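Saviler - Pinza eléctrica de dos dedos con cámara de muñeca
Referencia 1206
Precio: 1835 € (IVA no incluido)
Plazo de entrega: 3 semanas

Sabemos que comprar la primera pinza impone un poco de respeto, así que vamos por partes y sin prisas. La Saviler se vende completa: cuerpo, dos dedos gris oscuro con almohadilla plana en la cara interior, cámara pequeña y cableado. Está pensada para talleres y laboratorios que manipulan piezas menudas de uso corriente - cargadores USB, adaptadores, enchufes plegables - y que no quieren gastarse el presupuesto del año en un solo brazo. 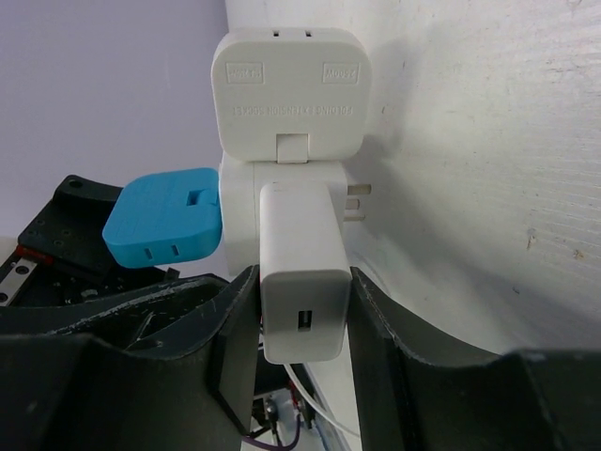
Al hacer números, le aconsejamos reservar unos 900 € más para el primer año. En esa partida entran un juego de dedos de repuesto (las almohadillas se desgastan, y es mejor tenerlas en el cajón), la placa de montaje y una mañana de puesta en marcha con nuestro equipo, que suele alargarse porque siempre surgen preguntas, ¡y nos encanta que surjan!

Si ya trabaja con un controlador Sudo, la conexión es directa. Con los Haque hace falta un adaptador, que se pide aparte.

Los pedidos salen de nuestro almacén de Kerkcombe. Precios válidos desde el 6 de junio de 2025.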